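4.2 Effects on cleaning staff

The vendor's case for the Prondadar deployment at Skokau rests on minutes saved per bin. We find this figure hard to credit. Over 13 shifts, cleaners still walked every floor, partly to clear objects left on the ground and partly to finish rooms the two-armed unit had been assigned. Mabaso's survey at Gumede reports the same pattern, though his sample was small. What changed was the order of the work - staff planned their evenings by the machine's schedule and took their breaks when it stopped.

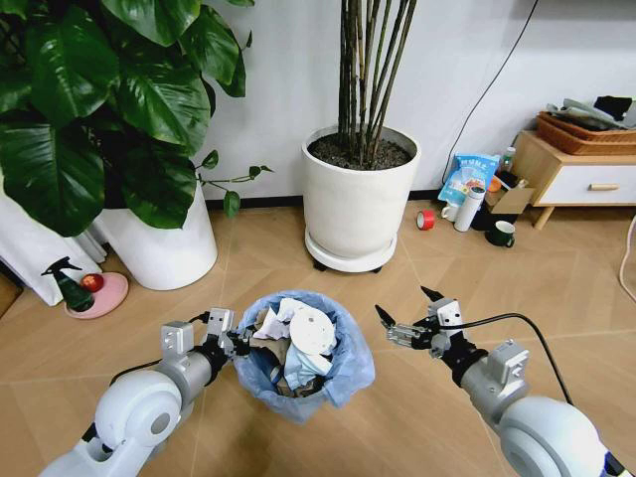 Figure 2. Emptying task, lined wastebasket, with both arms extended and the left gripper at the rim.

None of this shows up in the Cemis log, which counts a bin as done or not done. Supervisors read the log. The cleaners we spoke to did not, and most had never been told it existed.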